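What Does It Mean When Two People Get Married?

by Braulio Olvera
Kids' Desk
14 shares 0 comments

A marriage is a legal agreement between two adults. It is also a promise, and many families mark it with a party. The legal part and the party are separate things. A couple can have one without the other.

In most places the legal part starts with a form called a marriage license. Both people go to an office, show proof of who they are, and pay a fee. In the town of Bulville the office handled 158 licenses last year. The busiest month was November.

Next comes the ceremony. A person called an officiant leads it. The officiant may be a judge, a religious leader, or someone else the law allows. The couple says out loud that they agree to marry. In many places, one or two other adults must watch. They are called witnesses, and they sign the form too.

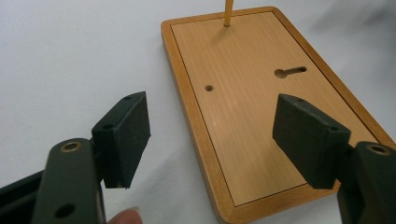
After the ceremony, the signed form goes back to the office. A clerk checks it and puts it on record. The couple can then ask for a copy, called a marriage certificate. They may need it later to change a last name or to share health insurance.

Famous people follow the same steps. A singer may invite 200 guests and an actor may invite two – the form does not change. News stories often describe the clothes and the food and leave out the paperwork.

Some marriages end. The legal word for this is divorce. A judge signs an order, and if there are children, the order usually says where they will live and when they will see each parent. A divorce ends the agreement between the two adults. They are still the children's parents.

Words to know
License: permission to do something.
Witness: a person who sees an event and can say it took place.

Last updated: 5/14/26

Recent items
What Is an Engagement?
Why Do Some People Change Their Last Names?
What Does a Stepparent Do?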